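Mernell finger pad comparison

Wrist camera recordings from 2 sets of finger pads on the same arm, Stetex and Kwofie. 200 episodes, 133 of them with the Kwofie pads. Recorded at 20 frames per second.

The task is lid handling with a bamboo steamer. The lid lies flat on the grid cloth – start poses vary. 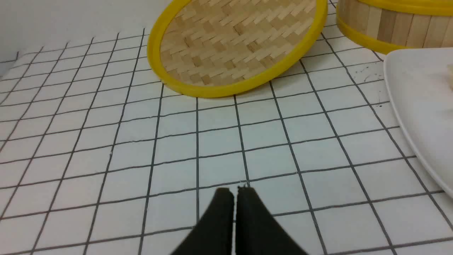
Known issues

Pad edges fray with use, and pads were not swapped mid-set. Some October episodes have no force log.

Licence

Research use only. Cite as Musesska.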